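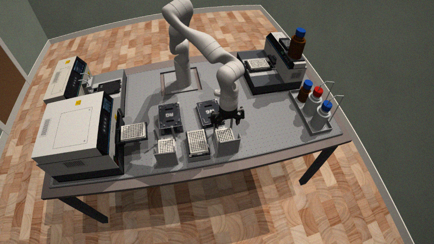
28/05/2025

Third evening in a row with the plate-handling cell, and I finally have gripper numbers I trust! I've been wanting to write this up since I started comparing the two sets of fingers, and tonight the last batch of runs finished while I was eating dinner, so let's go.

Quick recap if you missed the earlier posts: everything so far is in simulation. The real bench over in Belville won't be free for a while, and I'd much rather knock a virtual reader off its base than a real one. The layout is the one I settled on at the start of May, with the arm at the back center, the two white instruments on the left, the open-topped bins along the front and the reagent rack off to the right. The black holder marked "96" is my home position for testing. Every run starts with the gripper hanging above it, which makes it very easy to see when a calibration has drifted.

The two contenders are the Walo parallel gripper with its stock flat fingers, and the same gripper with a set of longer fingers I modeled myself, with a little lip at the bottom. I was completely sure the lipped ones would win. A lip under the plate means it can't slide out, right?

Well. I ran 208 transfers with each set. The flat fingers dropped or misplaced 7 plates. My beautiful lipped fingers messed up 40! Nearly all of those were at the bins. The plates sit down inside them, and the longer fingers need extra room on both sides to get the lip underneath. Come in a hair off center and you catch the bin wall on the way down, the plate gets a nudge, and then you close on a corner. On the carrier that slides out of the front instrument they were wonderful, I should say. Lots of open air around it, and the grip was rock solid every time.

So my next version is going to be shorter and thinner, with a thin rubber pad in place of the lip. I've already drawn it. I may have drawn four of it.

The other big change this week was the controller. I had been using the default one that came with the arm model, and it's fine, but it stops dead at every waypoint and you can watch the whole arm shiver. I switched to Surnoteo on Monday and wow — the motion blends through the corners and the shiver is gone. It took me most of an evening to get the joint limits entered properly (check your units, degrees and radians are NOT friends) but after that it just ran. A full loop of the bench is noticeably quicker, and I haven't even touched the speed settings yet.

One thing I don't love: the approach height is global. I'd like to come in high over the bottles and low over the holders, and right now I have to split that into separate programs. If anybody has found a way around this, please leave a comment, I'd be so happy.

Still on my list:

Swap the wrist camera for the Vigfúsdóttir one and see if it copes better with white plates, which have been a pain to find the edges of.

Try a 90 degree regrip on the "RG" holder. Long side to short side, then back again.

Rerun everything with the plates nudged a little off position, so it's a fairer fight for the flat fingers.

I'll start with the regrip tomorrow night — it's the one I've been looking forward to.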